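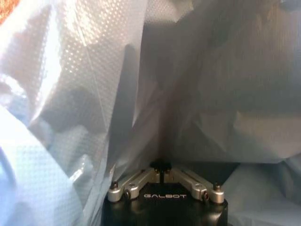

Humport Reuse Store: progress report to the Vlček Fund
Reporting period: February to May

1. Summary

The grant pays for the sorting and bagging of donated bedding, towels and winter clothing at the Humport store, and for its delivery to households moving into rental housing. In this period we packed 3,158 bags and sent out 2,266 of them. The rest are on the shelves in the back room, labelled, and most are assigned to the winter round. We are on schedule with packing and behind on deliveries. Spending is within the approved budget.

2. Bags and liners

In the first report we said the thin clear bags we started with were splitting at the seams when filled with blankets. We finished that stock in February and changed over to large translucent liners. Staff can see the colour and type of item through the plastic well enough to pick an order without untying anything, and this has cut down on bags being opened and retied in the storeroom.

The liners are supplied flat and cling together. Opening them is the slowest part of the job. A liner has to be pulled apart at the mouth and pushed out right down to the corners before anything goes in, otherwise the bottom third stays folded and the bag looks full when it isn't. We now open a batch at the start of each shift and hang them by the packing table.

We tried a heavier liner from Eson for the doonas. It held up well but was stiff to tie and cost more per roll. We will keep what is left for doonas only and will not reorder.

3. Packing

A standard household bag holds one set of sheets, two towels and a blanket. Clothing is bagged separately by size. Of the bags packed this period, 1,018 were clothing and the remainder were household bags.

Blankets go in first, folded to the width of the bag, then towels, then sheets on top where they can be checked. Labels are tied to the neck. We stopped using adhesive labels in March after finding a number of them on the floor under the shelving.

Quality checks are done at the packing table. Forty-two bags were pulled and repacked, mostly for odd pillowcases or a fitted sheet in the wrong size. Two bags had damp towels in them, and the whole shelf was checked as a result. We have since moved the drying rack away from the clean side of the room.

4. Deliveries

The Vundier depot was closed for floor repairs for most of April, and bags meant for the northern run stayed in our back room. This filled the aisle between the second and third rows and made it hard to get a trolley through. The depot has reopened and the northern run is going out again at 7 am. We expect to clear the held bags by the end of June.

5. Storage

New shelving was put up along the rear wall in March. The bottom shelf sits too low for a full household bag and is being used for rolls of liners, ties and spare labels. We have asked the installer to raise it one notch. No extra cost is expected.

6. Changes to the plan

We ask the Fund to approve two changes. The first is to move the money left in the printing line to packing supplies, as tie-on labels cost less than the printed stickers we had budgeted for. The second is to extend the delivery period by one month to cover the April closure. Staffing hours would stay the same.

7. Next period

Clear the held bags for the northern run.
Pack the remaining winter clothing, starting with children's sizes.
Trial a frame to hold liners open at the packing table.
Collect torn and offcut liners for soft plastics recycling, if the collector confirms they will take them.

The expenditure table and receipts are attached separately.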